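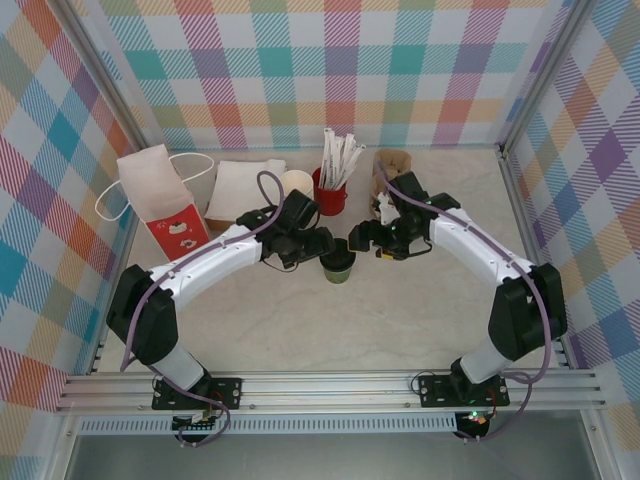
I've owned a Dadport for longer than I've owned my car, and I still think it's the best handheld anyone made in the cartridge years. There, I've said it. My brother can stop reading now.

People always bring up the library. Only 60 games! And yes, next to the Sunent, which had 200 by the end (a good half of them fishing or mahjong), that looks a bit thin. But I was a kid with pocket money, and I was never going to own 200 games. I owned six, and I knew every inch of them. My high score on Plarside is 1,863, it's been 1,863 since I was at school, and I'd rather like to beat it before my knees go.

What I can't stand is the way old consoles get ranked by sales, as if we were all shareholders. Kerstin Schmieder wrote a lovely piece in her newsletter back in June arguing that a failed machine is often the more interesting one, as the people making games for it had nothing to lose. I don't agree with all of it (she's far too kind to Plarside 2, which is a rotten sequel with nice music) but she's spot on about Âu. Nobody would have paid for a game about a river, with no enemies and hardly any text, on a console that was selling well. On the Dadport it slipped through, and I've played it every winter since.

The buttons are mushy, I'll give you that. The screen is hopeless in sunlight, and mine eats batteries like crisps. I did try one of those modern backlit kits and took it straight out again – the river looked all wrong, far too blue.

Anyway, if you see a boxed Âu at a car boot sale, buy it, and play the thing before you put it on a shelf.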